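Search this site Enter keywords Go

Opinion

A dropped needle is a fault and should be logged as one

May 2018

The training lab at Grusthorpe runs suturing exercises on synthetic tissue pads with a surgical robot. In March the exercise log recorded 161 sessions and 3 faults. All three were controller stops. Needle drops, thread breaks and tool contacts were left out because the arms had not reported an error.

I think that rule is wrong.

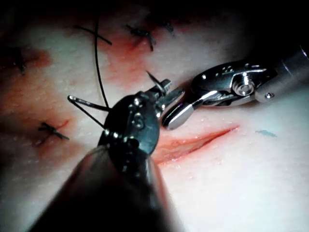
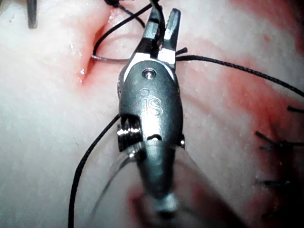

Suturing on the pad: the curved needle in the jaws of the dark instrument in the first view, black suture clamped in the jaws in the second.

What the controller knows

The controller knows joint angles, motor currents and whether a commanded position was reached. On our setup it does not know whether a needle is in the jaws. If the needle slips, the jaws close a little further and the arm carries on. Every value stays inside its limits and the session is filed as clean.

We went back through the March recordings by hand and found 67 events that a surgeon would have called a problem. Most were slips during a handoff between instruments. A few were worse: the thread caught behind a wrist housing and pulled tight when the arm moved away. On a pad, that costs a torn edge. The arm did what it was told each time, and the log says so.

The usual objection

The team that maintains Zestell, our logging software, argues that a fault should mean a machine fault, and that mixing in operator error would make the numbers useless for service. Service does need its own count. But a slip may come from worn jaws, a stretched cable or a poor grip angle, and the operator is only one candidate. Without a record we cannot sort them.

The change is small. Add a task fault field, filled in from the video before the session is closed, with the time, the instrument and the state of the thread. Hold any session that lacks it. Then compare task faults against jaw age.

Until that is done, I would not quote the March figure to anyone.

Related items

Seo cable tension check: revised steps
Why the Grandunero arm stops late
Reading a controller stop report
Zestell export settings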